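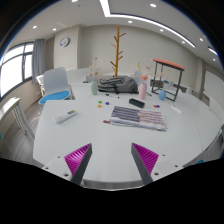 I finally made it over to the Huleck workshop in November, after Imke Wunderlich had been nagging me about it for months (thank you, Imke!). They share the place with anyone who pays the monthly fee, and right now half the talk is about grippers.

The one I got to try is hand-held, with two dark gray fingers and bright magenta ribbed pads on the inside. Timo Baumgart printed 68 pads before he got a shape he liked, and he keeps the rejects in a jar, which I dug through for way too long. You carry the thing over a big white table and go for whatever's there: a folded striped cloth, a white remote, little round magnets, markers, an eraser. I went straight for the magnets and dropped the green one twice. The cloth was so much easier, I felt like a pro!

Timo's plan is to log 1,000 grabs by hand and then bolt the same fingers onto the arm he's building at home. He's at 200 so far. The arm has a shoulder and not much else, and we spent a good 30 minutes arguing about cable routing. I still say run it inside, he still says no.

Birgit Rieger made coffee and showed me the screws she uses on the white mounting plates, so now I have a bag of those too. I'm going back with my own pad design, softer and with wider ridges. If you want to come along, bring slippers, they don't like shoes on that floor.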